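Kendale workshop notebook, April, started 8.40

Coffee first, then the pouches again. For anyone picking this up from the Brumden side: we're still on the small-goods job, the stationery and the zip pouches that currently get packed by hand on the late shift. The plan is that a robot takes over the dull end of it, and to get there we do the moves ourselves with the hand-held grippers, over and over, and the recordings go off to Monavness for training. I've been at it long enough now that I catch myself pinching my toast like that at home!

Target for the pouches was 600 recorded runs. We're at 343 good ones, and I threw out 54 more from the first batch after going through them with Hendrik, mostly my own hesitating. You can see it so clearly on playback – I come in, stop, think about it, come in again. A packer with ten years behind her doesn't do that. Which brings me to the thing I wanted to get down before I forget it.

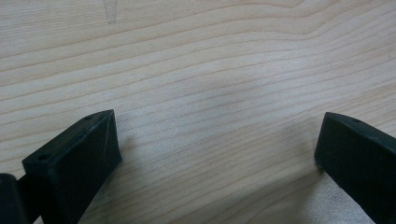
The best runs so far came from Yolandi and Tumelo, and neither of them is in our team. They were lent to us for an afternoon from packing, and within an hour they were quicker and smoother than Hendrik or me. Yolandi opens the jaws wide early and comes in low, all in one go, and I'd been doing it the fussy way the whole time. So now half of what we call "our method" is really hers, and it's going into a machine that will stand where her bench is. I don't feel brilliant about that and I'd sooner write it here than pretend it hadn't crossed my mind.

Had a long chat with Pravesh about it over lunch (cheese rolls, canteen out of soup again). His line is that the late shift can't fill its rota as it is, and the people on it would be glad to see the back of the pouches. Probably true. But "glad to see the back of" depends a lot on what you get in its place, and the new rota still has two blank columns in it. I said so. He said he'd chase it.

Practical bit: pouches are much harder than the boxes were. They flop, the zip end goes one way and the body another, and where you grip matters far more than how hard. Try the end first and let the rest follow.
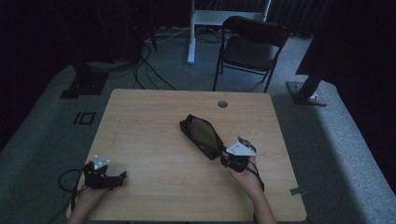

Yolandi read this page over my shoulder and wants it added that she doesn't mind teaching the thing, she minds hearing about the rota from the notice board. She'd also like it known that her wrists ache after two hours with the grippers, more than they do after a shift of packing, and that whoever sets the session length should try it themselves. Fair! I've cut the sessions to 45 minutes with a proper break, starting tomorrow.

Afternoon went on small stationery. Correction tape is a nice one after the pouches, it keeps its shape and you can stand it up in the jaws. The question is how much of the body to cover, as the checking camera at Shezi wants to read the print. Hold the lower part and leave the upper end clear.
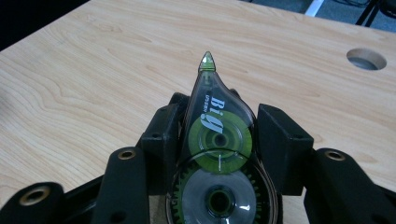
Photo: Clémence Pichon, Kendale workshop

Clémence asked whether checking will still be a person's job afterwards. As far as I know yes, Tumelo has been told he can train for it, and he's keen, though he'd like it in writing and so would I. Someone has to decide what happens when the machine puts a thing aside, and I'd much rather that was a packer than one of us.

To do: ask Hendrik for the playback of the last pouch set. Send Pravesh the wrist note. Book Yolandi again, if her supervisor will spare her, and put her name on the method sheet this time. Packed up at 4.50.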